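Oat and treacle loaf, third version

The second loaf sank in the middle. I put this down to the syrup, which was too heavy for the amount of flour, so I have changed the proportions and written them down properly this time.

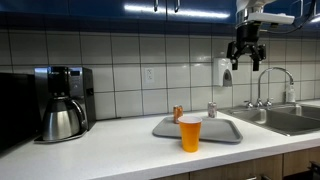
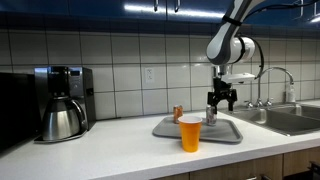
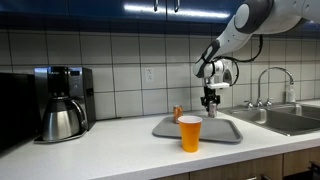

The new quantities are 300 g plain flour, 115 g rolled oats, 200 g black treacle, two teaspoons of baking powder, one egg and enough milk to give a batter that drops slowly from the spoon. The flour is from the mill at Skemville. It takes up more liquid than the Kang flour I used before, so add the milk in stages.

Soak the oats in half the milk for an hour. Warm the treacle until it pours, stir it into the oats, then beat in the egg. Fold in the flour and baking powder last and stop when no dry streaks remain. Bake in a lined loaf tin at 160 degrees (fan) for 55 minutes.

Results: level top, one small crack at the left end, even crumb. The crust was slightly hard on the first day and had softened by the second. Wrapped in paper, it kept for six days.

Next month I will try it with the coarse oats from the shop in Flotovcombe. They will need a longer soak, probably overnight.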